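Can a machine do my laundry yet? A progress report from a skeptic

I have hated laundry since I was tall enough to reach the dial, so you can guess which chore I look up first whenever somebody announces that the robots are coming. 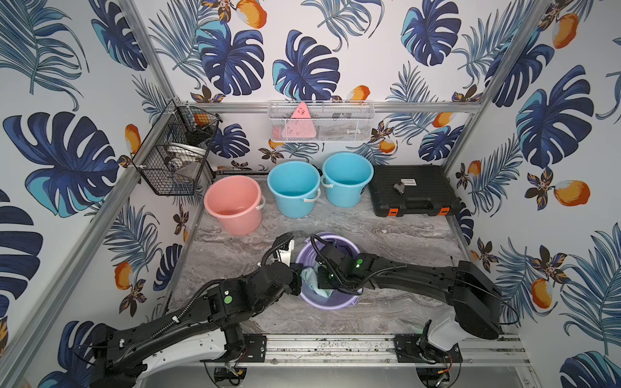 Kátia Evangelista wrote to me after my last post on this and said that I was asking for the wrong thing, that we already have a laundry robot, it's been sitting in the basement for decades, and all I really want is somebody to carry the clothes to it and back.

Well, yes! I do want that! But I've been chewing on her message for a couple of weeks now, and she's more right than I wanted her to be. The washing machine is a marvel. You shut the door and it fills itself, warms the water, sloshes for an hour, drains, spins, and sings you a little song. My grandmother would have traded a cow for it. And the reason it works so well is that somebody looked at the job of washing and threw out everything a person does with their hands. No scrubbing, no wringing. A drum goes around.

What's left over is all the stuff the drum can't do. Getting the sock out of the pant leg. Deciding whether the sweater goes in. Fishing the dishcloth out of the basin where it's been soaking, squeezing it, shaking it open and hanging it somewhere. Every one of those is a hand job in the old sense of the word (stop it, Josué), and every one of them involves cloth.

And cloth is awful, if you're a machine. I didn't appreciate this until I spent most of August reading about it when I should have been painting the hallway. A mug is a mug. Turn it over and it's the same mug upside down, and once you know where the handle is you know where everything else is too. A blue rag wadded up in a tub has no handle and no top. Pinch it in one spot and lift, and the rest of it folds into some new shape it's never been in before and never will be again. You and I don't care. We grab a bit, feel along until there's an edge, run our fingers down to the corner, and the whole time we're thinking about lunch.

So two arms make sense to me in a way they didn't before. One holds, the other hunts for the edge. Try folding a towel with one hand behind your back and you'll see what I mean. I tried it with a bath sheet and ended up using my chin.

The basin matters too, I think. It has sides. You can't come at a cloth in a tub from just anywhere, you have to reach over the rim and down, and if you push too hard on a plastic tub the whole thing skates across the floor. I do this about once a week myself, with the mop bucket, usually with my shin.

OK, so where are we? I promised a progress report, so let me go through the house a bit.

Floors: done, more or less. We've had a robot vacuum for 3 years. Ours is called Gkikas, after a character in a book I never finished, and it does the living room very nicely as long as I first pick up everything that's on the living room floor. Which is to say that I now tidy for the robot. My mother used to clean the house before the cleaner came, and I laughed at her for it, so there you go. It still eats phone chargers. It has also been defeated by the tassels on one particular rug so many times that we gave up and moved the rug.

Dishes: same story as the laundry. The box is great, and loading the box is on you. I have watched a lot of videos of arms putting plates in racks this summer and some of them are really lovely, slow and careful like someone carrying a sleeping baby. Then you notice the little note in the corner saying the video has been sped up 8 times. Eight! At that rate I could do the plates, dry the plates, and learn Portuguese.

(Please do look for that note, by the way. It's my one piece of practical advice in this whole post. Look for the speed note, and look for whether it says a person is steering. A lot of the nicest clips turn out to have somebody off to the side moving the arms with controllers, and it's a perfectly respectable way to teach a machine a job, but it isn't the same as the machine doing the job by itself. If the video doesn't say, I assume I don't know.)

Folding: there's a whole graveyard here. I was on the waiting list for a thing called the Cletuvell, a cabinet about the size of a fridge that was going to take in shirts one at a time and hand back a neat stack. You had to clip each shirt on at the shoulders yourself. I timed how long it takes me to clip a shirt to a hanger, and then I timed how long it takes me to fold the shirt, and folding won. The asking price was going to be $2,000. I got my deposit back, to their credit, with a very sweet email.

Bathroom: not even close, and that's the one I'd pay for. Emerson Peixoto thinks the toilet will be the first thing to fall because it's bolted down and always the same shape. I'd love to believe it. But it's wedged behind a door, next to a wall, with a brush in a holder that drips, and you need to bend around the back. I can barely get my own elbow in there.

Putting things away: ha. This is the one I think about the most. Picture an ordinary utility corner, with buckets in a row and a basket on the wall for the odds and ends, and ask yourself how you'd explain the rules. The pink bucket is for floors. The blue ones are for windows, unless the pink one is in use. The thing on the hook goes on the hook, but if the hook's full then it goes in the basket, but not if it's wet. Nobody in my family can follow my system and they've had years of training and can talk.

I put this to Érica Holanda over coffee, because she spent 10 years on a shop floor and she has no patience for my moaning. At her plant, a place called Relulell where they pack bathroom fittings, they brought in arms for the heavy boxes early on and it went beautifully. Same box, same spot, same height, all day. Then somebody had the bright idea of having one of them handle the polishing rags at the end of the line, just pick up a used one and drop it in the bin. Just! They spent months on it. In the end, she says, they changed the rags. They bought ones with a stiff loop sewn in, and after that the arm could do it.

I keep coming back to that loop. It's the washing machine all over again, isn't it? When the machine can't do the job the way a person does it, you change the job a bit and meet it halfway. A factory can do that because a factory can order its rags by the pallet. I have one drawer of dishcloths from about nine different places, including one that used to be a T-shirt, and I'm not sewing loops on them.

So the home machine has to put up with us as we are, and that's what makes it the harder problem, even though a kitchen looks like such a simple place next to a factory.

Now, Anselmo Marinho left me a long comment last time saying I'm too gloomy, and I've tried to take it to heart. Here's my cheerful paragraph. Two arms reaching into a cheap plastic tub after a cloth is a thing people are working on, with plain old buckets and not some special lab cube. I like that a lot! When I started paying attention to this, everything was blocks. Stack the red block, stack the green block. I don't own any blocks. I own rags and tubs and a drawer that sticks. The closer the practice gets to my actual mess, the more I believe somebody is going to get there.

When, though? I'm bad at predictions. I told everyone that nobody would ever want a phone without buttons. But if you forced me, I'd say I'll see a machine wring out a cloth by itself, at normal speed, in somebody's real house, before I'm too old to enjoy it. I'd say folding a fitted sheet comes some time after that, and I would like it noted that I can't fold a fitted sheet either. I roll it in a ball and shut the cupboard fast.

In the meantime I've gone low-tech. I've started using Listero, which is nothing but a shared chore list that pings people, and it has done more for the laundry in this house than any robot. Josué Barbosa has been pinged so often about the towels that he now folds them out of pure spite, in thirds, the wrong way, and stacks them by the stairs where I'll trip on them. I'll take it.

A few of you asked whether the vacuum is worth getting if you have pets. I don't have pets, so I can't help you there, but if you do have a dog and one of these things, tell me how they get along and I'll put the best ones in the next post. Same if you work anywhere that uses arms for anything floppy: bags, cables, bread dough, I want to hear about all of it. Comments are open, and I've fixed the thing where it kept asking you to sign in twice.

Right, the dryer's singing.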